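Hindero damp-room wall covering
Fitting guide, section 4: Hanging the panels

Read section 3 first if you haven't lined or primed the wall. Bare plaster drinks the paste and the edges lift.

What you need for this section

Paste (the Pranden tub, the one with the grey lid), wide brush, smoothing brush, seam roller, plumb line, pencil, sharp knife and plenty of blades, long straight edge, bucket of clean water, two sponges. One sponge for paste, one for clean. Don't swap them over.

4.1 Before you cut anything

1. Check the batch number on every roll. All the same? Carry on. If not, stop and ring the shop. Shades vary between batches and it shows worst in the pale colours.
2. Turn off the heating in the room. Back on low the next day.
3. Take off switch plates and vent covers. POWER OFF at the board first, not just at the switch.
4. Pick your starting wall. Usually the one you see from the door.
5. Measure from the corner, one roll width less 7 mm. Mark it. Drop the plumb line from the mark and pencil down it, top to bottom. Ignore the corner itself, it won't be straight.

CAUTION: paste on a hard floor is very slippery. Wipe as you go.

4.2 Cutting drops

1. Measure wall height in three places. Use the longest.
2. Add 80 mm. Half of it goes top, half bottom.
3. Plain and small-fleck designs: cut straight off the roll.
4. Spots, animal prints and any large motif: unroll the second length next to the first and slide it until the pattern meets at the edge, THEN cut. You will lose some off each length. Allow for it when ordering.
5. Number the backs in pencil. Arrow for up. Some of the prints look the same either way up and arent.

Note: the repeat is printed on the label. Gondar prints are a straight match. Kravchuk prints are half drop, so every other length shifts down by half a repeat. Get this wrong and you'll only notice on length three.
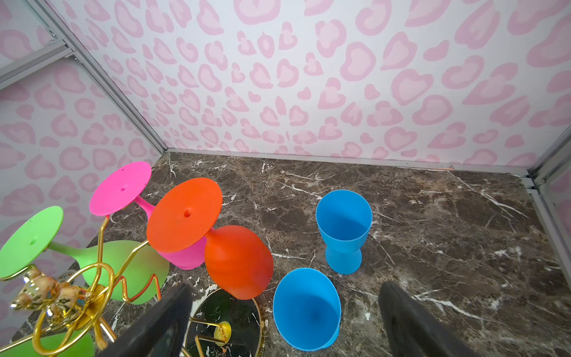 One buyer, Kravchuk range, left a comment on the web version of this guide saying the half drop caught them out even so: I'd cut four lengths before I read the note, had to order another roll, please put it in bigger letters at the top of the page. Fair enough. It has gone on the roll label as well for the next printing.

4.3 Pasting and hanging

1. Paste the WALL, not the covering. One width plus a hand's breadth over.
2. Offer up the first length at the top. Leave the overlap above the ceiling line. Edge to the pencil line.
3. Smooth from the middle out. Down a bit, out a bit. Don't scrub.
4. Bubbles: lift from the nearest edge and lay it back. No pins.
5. Butt the next length up to the first. No overlap. Check the pattern at eye level first, then top and bottom. If it drifts, split the difference and keep eye level right.
6. Roll the seam lightly. Press too hard and paste squeezes out and you get a shiny stripe.
7. Wipe with the clean sponge straight away.

4.4 Inside corners

1. Measure from the last edge to the corner, top, middle and bottom. Take the biggest, add 7 mm.
2. Cut the length lenghtways to that width.
3. Hang it, tuck the extra round the corner, press in with the smoothing brush.
4. New plumb line on the next wall. Always.
5. Hang the offcut to the new line, lapping over the tucked strip. Pattern won't be perfect in the corner. A millimetre or two out is normal.

Note: trim strips are sold separately. Fit them after the covering is dry, see section 6.

4.5 Trimming

1. Crease along ceiling and skirting with the back of the knife.
2. Straight edge on the crease, cut with the blade flat.
3. New blade every length. A dull one tears and you can't mend it.

CAUTION: used blades in a tin with a lid, not loose in the bag.

4.6 Leave it alone

33 hours before any steam or splashing. Window open a crack, door shut. Seams may look proud on the first day, they pull flat as they dry. Still lifting after that, use seam glue from section 7.

Keep one roll label and any decent offcut for patching.

Section revised 7 Dec 2022. Replaces the May sheet.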